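Tultness Insertion Cell, safety bulletin 235
Applies to: Girkell two-arm stand, controller release 76

Release 76 can miss a jam during peg insertion. If the peg meets the block beside the hole, the arm keeps pushing until the force limit trips, and the fault log shows code 469 with no audible alarm. Stop the cell before reaching into the box.

Simulated views of the cell, with the box on the table:
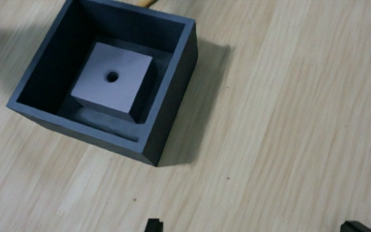
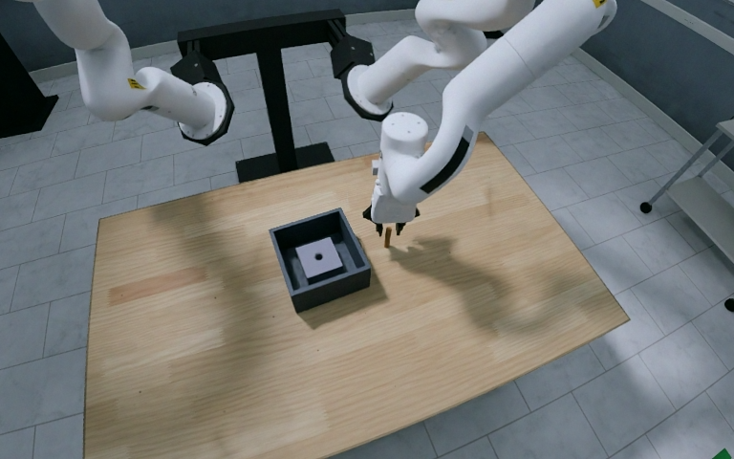
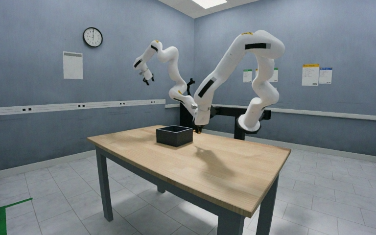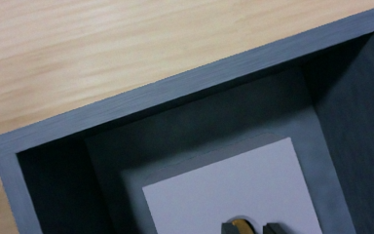
Can I keep running release 76 until the update arrives?
Only at reduced speed, with the force limit set to its lowest value and an operator at the stop button.

Release 199 corrects the fault and restores the alarm. It is free to registered owners from the Tilutero download page. Restart the controller after installing, then repeat the force check in the manual. Cells shipped after August already have it.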